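Momov project, fruit handling task: progress report to Trestari
13/03/2022

In this period we continued to record demonstrations by hand at the Bralcombe site.
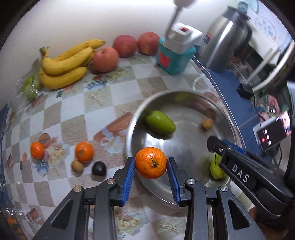
The operator works with 2 hand-held grippers, one in each hand, and moves fruit between the table and a steel bowl. We have recorded 2000 demonstrations of the 4000 which are agreed in the plan. Mandarins and apples go well. Pears are more difficult, as the fingers must close slowly, and we had to repeat 20 recordings for this reason.

The Dhillon team has received the first half of the data and is checking it now. Their remarks will be included in the next report. We expect to finish the recording in September, and we ask for no change to the budget.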